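4.2 Water Use at the Bathroom Sink

Households in the Trillora sample recorded sink use in a paper diary for 16 days. Diary entries were matched to readings from a Jodisen flow meter fitted under the basin. Entries that could not be matched within 5 minutes of a meter event were dropped. After this step, more than 1,000 events remained for analysis.

Toothbrushing and hand washing made up most of the entries. Brushing events were longer, but the tap was often closed for part of the time, so the volume per event varied widely between households. Hand washing was short and fairly regular. Shaving and rinsing of cloths were reported less often and were grouped as "other." Krishnan and Lobo found a similar split in their earlier diary study, although they did not separate adults from children.

Lever faucets were treated as one group in the model. Users of these faucets tended to open the tap fully, even for small tasks such as wetting a toothbrush. Items kept on the counter were noted during the home visit, as they gave a rough check on the diary (Figure 6).

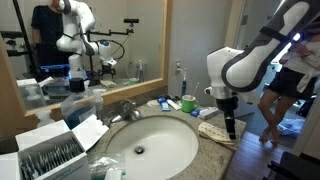

Figure 6. Bathroom sink with lever faucet, toothpaste, and toothbrush in a cup.

Two households had no diary entries for brushing at the sink and were left out of the brushing totals. Their hand washing data were kept. Meter drift was checked at the end of the recording period, and no correction was applied.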